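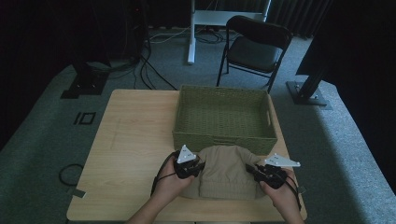
Rangi Tomoana put the kettle on before I'd got my boots off. He's been mending clothes in Skernthorpe for 12 years, and I'd come for the gossip as much as the advice (my favourite cardigan has gone at both elbows!).

"People bring me things they've already given up on," he said. "Mostly it's a cuff or a zip."

He learned from his neighbour, King-fai Hsueh, who still rings to criticise his buttonholes.

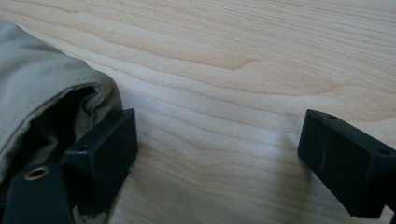 What should a beginner fix first?

"A loose hem. Use a colour you like and go slowly."

I promised I'd try one before August, and he laughed at me – fair enough. 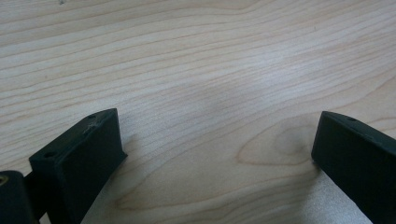 Wood grain on a pale tabletop.

My cardigan's ready at 8.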